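Denberg's lost property office will stop taking in clothes at the end of May, having run out of shelf.

Staff hold 156 tops, few of them missed by anyone.

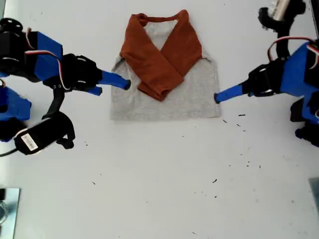 Rekha Raju, who manages the office for bus operator Condudance, said passengers were quick to report a lost phone and "remarkably calm" about a lost jumper. Only 14 garments have gone home this year.

Unclaimed items will go to the McGrath Street charity shop – where, one regular admitted, she had already bought back her own cardigan.

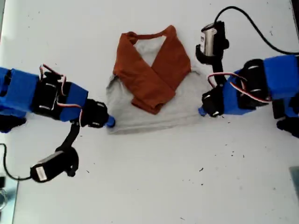
A grey top with rust-orange sleeves.

Councillor Geetha Krishnan called the move "sad but roomy". Umbrellas, of which there are over 300, are staying put.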